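Workshop notebook — hide glue gel strength, batch comparison
Sun 7 December

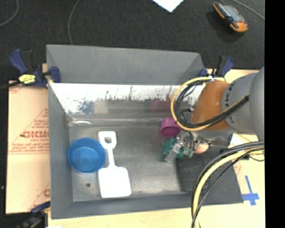 Blue bowl and white shovel in the metal bin.

Carrying on from the last entry. The question is still whether the Varmont granules can replace the old Skoveo stock for veneer work, or whether we keep them for rubbed joints only. The Skoveo bag is nearly finished and the supplier no longer lists that grade.

Soak: both batches in cold tap water, two parts water to one part dry glue by weight. Left covered overnight in the fridge. The Varmont swelled evenly and took up all the water. The Skoveo left a thin layer of free liquid on top, same as in the last two trials. I did not pour it off, as that changes the ratio and we have been inconsistent on this point before. Please leave it in from now on.

Heat: water bath, lid on the pot, glue held just under the upper mark on the thermometer. The dial thermometer reads high compared with the glass one. I used glass for everything below. The dial one should come off the hook until someone checks it in ice water.

Viscosity by eye: Varmont runs off the brush in a continuous string and breaks late. Skoveo breaks into drops sooner. After 40 minutes in the bath both had thinned a little, Varmont less so. A skin formed on both wherever the lid was left open. Skin stirred back in does not fully dissolve and leaves specks under thin veneer, so lift it off.

Open time, brushed on planed maple, room on the cool side:
Varmont — tacky quickly, unusable for hammer veneering without warming the wood first.
Skoveo — noticeably longer, surface still moved under the hammer on the second pass.
Varmont plus urea, first level — close to plain Skoveo.
Varmont plus urea, second level — longer than needed, and the squeeze-out stayed rubbery until after lunch.

Rubbed joints: 8 small blocks glued, split evenly between the two batches, no clamps. All were left on the rack by the north window. Break test to be done once they have had a few days. Do not move them to the radiator shelf. The earlier set went there and the end grain checked, so those results are worthless and I have struck them out on the sheet.

Veneer panel: one test piece, Maihi walnut offcut on a poplar ground, sized first with thin Varmont. Two blisters near the lower edge, found by tapping. Both went down with a warm iron and a damp cloth. I suspect the size coat was too thin there — the poplar is fuzzy along that side and drinks more. Next panel gets two size coats with a light scrape between.

Smell: Varmont is mild when fresh. The leftover pot from the previous trial had been kept in the fridge and was still fine. The one left on the bench was not, and has been thrown out. Label the jars with the date the glue was first heated and the number of reheats. Three jars currently have no label at all.

Cost: did not work this out. The Prarkance catalog has a middle grade that might give the open time without urea, sold in a 20 ounce tin. I would like to try one tin before we commit to a full bag of anything. If the order goes in before the holidays it can be tested alongside the second veneer panel.

Open points
— Break test on the rubbed blocks, same jig and same lever length as before.
— Check whether urea at the first level weakens the rubbed joint. Only open time has been looked at so far.
— Repeat the panel on flat birch ply to take the fuzzy poplar out of the comparison.
— Check the dial thermometer or replace it.
— Brushes: the one with the metal ferrule is leaving gray marks in the glue, probably iron. Keep it away from oak. String-bound brushes only for anything that will show.

For now: Varmont for rubbed joints and sizing, remaining Skoveo saved for the two curved drawer fronts.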